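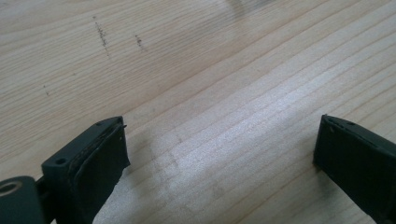 Mobile Payments, Unit 6: What happens when you tap

Notes by Lingyun Jiang. Bring these to the tutorial, with your own scribbles in the margins please!

Last week we finished cards. This week is my favourite part of the course, the phone wallet, and we'll spend most of the hour on a single tap at a till.

Tokens
When you add a card to a wallet, the phone doesn't keep the card number for paying. It gets a stand-in number, the token, and that is what goes to the shop's terminal. Somewhere behind the terminal a token service matches it back to the real account. The shop never needs the real number, so a stolen sales database is worth far less to a thief. (Lovely idea, and so simple once you've drawn it out.)

One-time codes
Each tap also carries a cryptogram, a code worked out fresh for that purchase. Copy it, replay it later, and the issuer should decline it.

Who's who
Keep these roles apart, as they get muddled every year:
Issuer: the bank that gave the customer the card
Acquirer: the bank or processor that looks after the merchant
Network: carries messages between the two
Wallet provider: runs the app on the phone

Case study: Borkilo
Borkilo is a bus-fare wallet trialled in Cindside. Riders tap on, and the fare is added up and charged at the end of the day. Deming Wan's write-up is terrific on the awkward bit: a bus in a tunnel has no signal, so the reader has to let people on before anyone has checked their balance. Read pages 5 to 10, then look at the fare table on page 74.

For the tutorial
Draw the message flow for a $6 coffee, with arrows both ways and every role labelled. Then draw it again for a Borkilo rider who taps on offline and turns out to have an empty account. Who wears the loss? Have a go at defending your answer, even if you're unsure. Some of our best arguments have started there!

Next unit: refunds and chargebacks, using the Solard case.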